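Informe de avance para la Fundación Stollwood
Proyecto Cosidance: recogida de datos de manipulación con pinza de mano
Periodo: segundo trimestre de actividad
Fecha: miércoles, 6 de septiembre de 2023
Preparado por: Keisha Wojcik

1. Objeto del informe

El presente documento recoge lo realizado desde el informe de junio y se centra en la jornada de puertas abiertas, que era el compromiso pendiente de la segunda fase. Los datos de gasto completos van en la hoja aparte que se envió a Barrett Rosenthal.

2. Jornada de puertas abiertas

La jornada se hizo en el salón de la planta baja de Kincaid. Habíamos previsto usar el laboratorio, pero el suelo seguía levantado por la obra de la instalación eléctrica y la dirección del centro nos cedió el salón sin coste. El cambio obligó a rehacer la lista de tareas. En el laboratorio trabajamos con objetos de prueba normalizados sobre una mesa fija; en el salón usamos el mobiliario que había y objetos corrientes de escritorio y de bolsillo.

Se hicieron 2 sesiones, una por la mañana y otra por la tarde, con el mismo guion. Kittipong Duangkaew presentó el proyecto y después los asistentes pasaron por turnos a manejar la pinza. La explicación inicial, prevista para veinte minutos, se alargó bastante en la sesión de la mañana por las preguntas, y por la tarde la recortamos para dejar más tiempo a la práctica.

Las preguntas se repitieron en los dos grupos. La mayoría quería saber si el brazo del laboratorio puede repetir el movimiento tal como lo hace la persona, y qué ocurre cuando el objeto cambia de sitio. También se preguntó por la privacidad, dado que la cámara va montada en la propia pinza y registra la sala además de la mesa. Explicamos el procedimiento de consentimiento y mostramos el formulario. Dos personas prefirieron no participar en la práctica y se quedaron como público.

3. Datos recogidos

El total acumulado del proyecto es de 1.510 demostraciones válidas. De ellas, 100 corresponden a la jornada. Las grabaciones de la jornada se han guardado en un conjunto separado, porque las hicieron personas sin entrenamiento previo y el ritmo es muy distinto al de nuestro equipo: aproximaciones más lentas, correcciones a mitad de camino y agarres repetidos. Tracey Catterall está revisando si conviene mezclarlas con el resto o mantenerlas como material de evaluación. Su propuesta estará lista antes de la próxima reunión.

Las tareas fueron sencillas: acercarse a un objeto, cerrar los dedos, levantarlo y dejarlo en otro punto de la mesa. El ratón de ordenador dio más trabajo del previsto. Quienes lo abordaban de frente solían tener que abrir de nuevo la pinza y girar la muñeca. Los objetos planos quedaron fuera del recuento de válidas cuando el agarre no se completó.

4. Incidencias

Una de las baterías se agotó antes de tiempo en la sesión de la tarde y hubo una pausa de un cuarto de hora. Se ha pedido una de repuesto a Pelum, con cargo a la partida de material fungible.

La luz del salón cambia mucho a lo largo del día. En parte de las grabaciones de la tarde las ventanas salen quemadas. No afecta al seguimiento de la pinza, aunque sí puede afectar al reconocimiento de objetos pequeños, y queda anotado en los metadatos.

El cartel de la entrada indicaba todavía el laboratorio como lugar de la cita. Varias personas llegaron con retraso por ese motivo.

5. Gasto

La jornada se ha mantenido dentro de lo presupuestado. El ahorro en alquiler de sala se ha pasado a horas de etiquetado. No se solicita ninguna modificación de partidas.

6. Próximos pasos

Terminar el etiquetado de las grabaciones de la jornada. Repetir en el laboratorio las mismas tareas con el equipo habitual, para tener una base de comparación. Entregar a la Fundación el protocolo de consentimiento revisado. Fijar con Kincaid la fecha de una segunda visita, más corta y con un grupo reducido.

Anexo. Puesto de prácticas en el salón de Kincaid

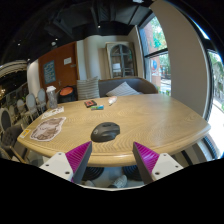 Gus Rosenthal: Recibido, gracias. Para la segunda visita preferiría que el grupo reducido repitiera las tareas de esta jornada antes de añadir otras nuevas, así podremos comparar. Falta también saber cuántas demostraciones se descartaron, además de las válidas. Mandadme ese dato con la propuesta de Tracey y doy el informe por cerrado.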